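Print this page | E-mail this article

4.2 Fixed posts and call response

We compared call records from two periods, before and after the city opened a staffed post at Adebisi Square in August. The first period held 2,232 calls for service. The second held almost 802 fewer, but the drop was uneven across the day, and most of it came from noise and permit calls.
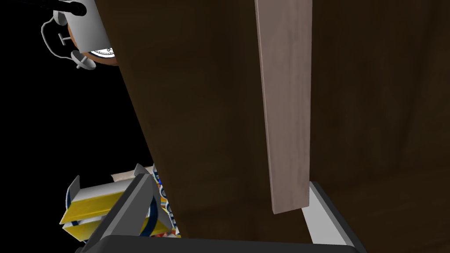 Figure 3. Rendered view, wood panel and plank.

Calls for theft did not change in a way we could separate from seasonal movement. Officers assigned to the post handled 357 calls on foot - these were left out of the response time model, as the dispatch log gives no travel start for them. Two nearby parks without a post served as controls. Neither had a public meeting on policing during the study, so complaint levels there may reflect lower awareness of the reporting line.

Contact the journal office | Copyright 2025 | Back to top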